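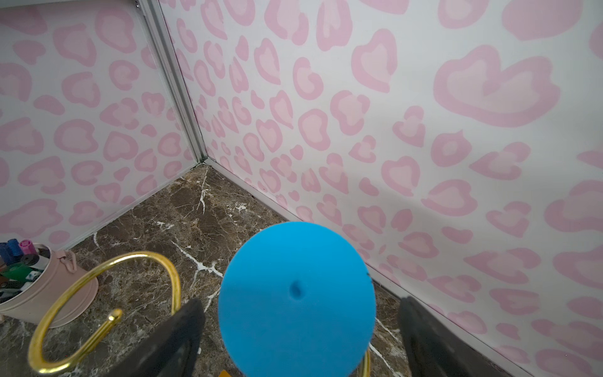 Wadovar Countertop Wine Glass Rack – six months on

Reviewed January 2019

I bought this rack in July, after the second time I knocked a glass off the draining board in one month, and I have been meaning to write it up ever since. My apologies to the three of you who emailed to ask. It has been a long fall and a longer holiday season, and the rack has been through all of it with me.

The Wadovar is a small stand made of gold wire with an orange-toned wooden base. The glasses hang upside down by their feet, and the wire curls over into scrolling arms that make it look a bit like something from a grandmother's dressing table. I mean that as a compliment! I have never been a plain-chrome sort of person, and I like a thing on the counter that looks pleased to be there.

It came well wrapped, with the wire part and the base packed separately and one little bag of screws. Putting it together took me 18 minutes, and a fair share of that was spent looking for my reading glasses. The instructions are a single sheet of drawings with no words. Do leave the last screw a little loose until the rack is standing up straight, then tighten it, or you'll end up with a lean like I did the first time.

I use mine with plastic wine glasses, the blue and green ones you buy for the patio and then find yourself using all year long. They have wide bowls and round feet, and they slide on nicely. 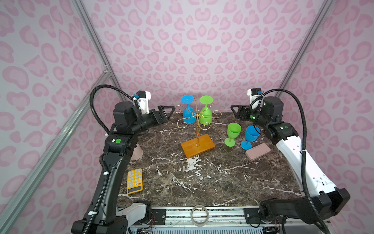
I tend to hang one of each color and leave the other pair standing beside the rack, mostly out of laziness, though I do think the blue and green look very cheerful next to all that gold. Anything lighter than a real wine glass seems to suit it best. I tried it with my heavy crystal at Thanksgiving and it held up fine, but I found myself hovering over it all evening like a nervous aunt, and the crystal has gone back in the cabinet.

The finish has lasted better than I expected at this price. There is one dull spot near the bottom of the wire where I went at it with a scouring pad (my own fault entirely), and everywhere else it still has its shine. A soft cloth and a drop of dish soap is all it wants. The base is fussier. Water left sitting on the wood will raise the grain, so if you hang your glasses up dripping, put a folded dish towel underneath and take it away again before bed.

My one real complaint is the weight. The whole thing is on the light side, and when you pull a glass off in a hurry the base comes along for the ride, especially on a smooth stone counter. I stuck four felt dots under mine and then swapped them for rubber ones, which grip much better. Wadovar could have put those in the box for pennies.

Before this one I had the Brelamex, a taller rack that holds more glasses and looks like a hat stand. It was sturdier, I'll give it that, but it never fit under my cabinets, and I was forever moving it to get at the toaster. If you have the height and a big family, you may well prefer it. For a small kitchen, or a little drinks corner like mine, I would buy the Wadovar again, and I did in fact send one to my sister. Hers is on a bookshelf, holding necklaces.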